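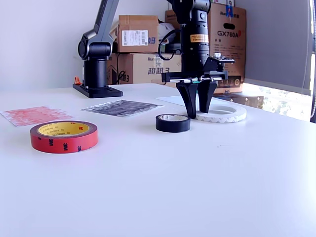 Geetha Pisharody asked at the Friday review whether the stop on the Darden cell should be logged as a gripper fault or as a safety stop. Her view was that the log should say safety stop, as the arm was still under power when the operator reached for the table.

The entry has been changed to match. The account below replaces the short note made in November.

The task was tape sorting: pick each roll, set it next to the sheet assigned to it, return to the start pose. On cycle 300 the gripper closed on the wide white roll and reported a good grasp. The arm lifted, and the roll stayed on the table. The controller did not register the miss and went on to the place motion with the fingers closed on nothing. The operator took this for a finished cycle and reached in to straighten a sheet. The arm then began its return. The stop button was pressed in time and there was no contact.

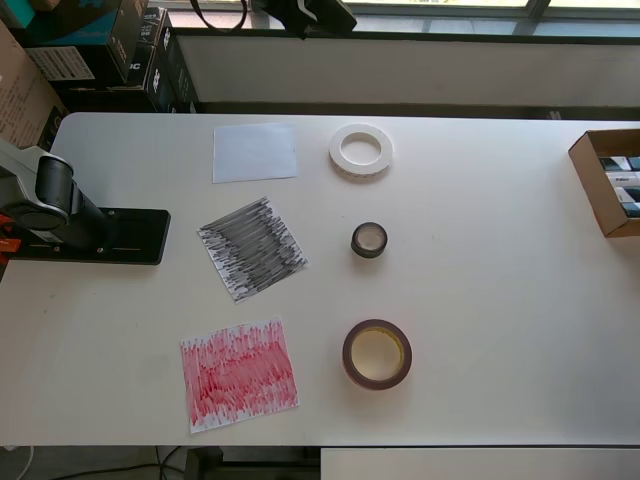 Marnex Robotics – Manipulation Cell Group – Workshop Notebook

Findings so far. The grasp check reads finger width only. The white roll is low, and the closing width set for it was 2 mm too wide, so an empty grasp fell inside the accepted band. The force reading was being recorded by the Etent logger but was not used in the decision. The pause between place and return was 2000 ms, long enough to look like the end of a cycle.

The fault was repeated 3 times with the table clear of hands. It did not occur with the black roll. The dark red roll has not been tried.

Changes made:
Closing width for the white roll corrected in the D'Souza configuration file.
Force reading added to the grasp check. A low value now ends the cycle with the arm held in place.
Status lamp stays on through the pause.

Until further notice, no one is to reach over the table unless the arm is disabled at the controller – the pause is not to be treated as a stop. This applies to sheet changes as well.

Open: whether the return speed should be lowered. Geetha has the force logs and will compare them with the earlier runs before the cell goes back to unattended use.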